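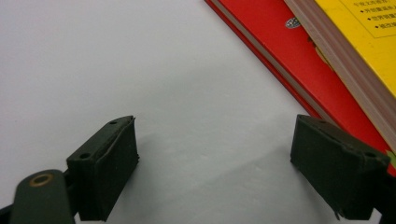 In Brindik the winter light comes late and from the side, and people who grew up here plan their houses around it. I did not grow up here. When I moved to the town I put my desk against the only free wall, hung a strong bulb over it, and believed that the matter was finished. By January my eyes were tired at 3 in the afternoon and I was eating my lunch standing at the window, like a cat. It took me two winters to understand what my neighbors meant when they spoke of soft light and hard light. A pale white tabletop shows the difference better than any lamp catalog: under soft light it goes faintly gray, and the shadows on it are wide and have no real border, so that you could not draw a line around them with a pencil. Under a bare bulb the same surface is bright enough to hurt, and every cup has a black twin.

The person who taught me to look at this is Mariama Ofori. She paints rooms. I mean that she paints the walls of them, for money, and has done so in the valley of the Ratum for 12 years. Before she opens any can she asks the family to sit down in their usual places, and then she walks from chair to chair and sits in each one after they stand up again. She does not speak much while doing it. In my apartment she sat for a long time at the desk and then asked me why I had turned my back to the window.

"You have bought a lamp to fight with the wall," she said.

The wall was dark green, which I had chosen from a small card in a shop. Dark paint takes light in and keeps it. I knew this in the way one knows things from school, but I had never counted it as a cost. Mariama explained that a room with two dark walls may need twice the lamps, and that the lamps will then make hard shadows, and that people will afterward complain about the lamps.

We did not paint everything white. She is quite against this. A white room facing north becomes blue in December, and she says that her customers then buy orange blankets to save it. For the wall opposite the window she mixed a color which in the can looked like weak tea with milk. On the wall I can hardly call it a color. At noon it sends the daylight back to the desk, and at four o'clock it is the last thing in the room to become dark.

The old houses along the Ratum knew most of this already. Their window openings are cut wide on the inside and narrow on the outside, so that the sides of the opening stand at an angle and are always plastered pale. The light slides along them into the room. In the street behind the mill there is a row of 8 such houses, and in three of them the owners have straightened the openings to fit new frames from the building store. You can feel it when you enter. There is more glass, and yet the back of the room is darker than at the neighbor's.

I visited one of the old ones with Mariama in November. The owner is 92 and lives mostly in her kitchen. She has one ceiling lamp, which she turns on only for guests, and a small one that she carries from place to place and points at the wall, never at the thing she is doing. She was peeling potatoes when we came. I asked if she did not need more light on her hands. She said that her hands know where they are – it is the potato she wants to see, and for the potato the wall is enough.

Kanaujia, the lamp shop near the station, has begun to sell shades of thick paper for the same purpose. They are not beautiful, in my opinion, and they collect dust in the folds. But the shop lets you take one home for a week and bring it back, and this is worth more than the design. No lamp can be judged in a store where fifty others are burning. I took home two. The larger one went back after one evening. The smaller hangs now in the hall, where it replaced a spot that had been shining on my coats.

If you want to try something without spending, Mariama recommends to begin with a sheet of white paper. Put it on the table where you work and hold your hand a little above it. When the shadow has a sharp edge, the light is too small or too near. Turn the lamp toward the ceiling or a pale wall and look again. Do it once in the morning also, with the lamp off, and move the table before you move anything else.

My desk stands now with its side to the window. In the mornings the light comes from the left, which is correct for me as I write with the right hand, and the old bulb is in a drawer. The dark green wall behind the bookshelf I have kept. Mariama wishes to paint this one as well, and we are still discussing it – she was here in April with a brush already in her bag, and I gave her coffee.

Home Houses Gardens Table Letters Back issues

More from Flimolon
The bread ovens of the upper Ratum
Plaster, lime and patience
A coat for three winters
What to plant under an old walnut

Contact the editors | © Flimolon magazine, all rights reserved | Back to top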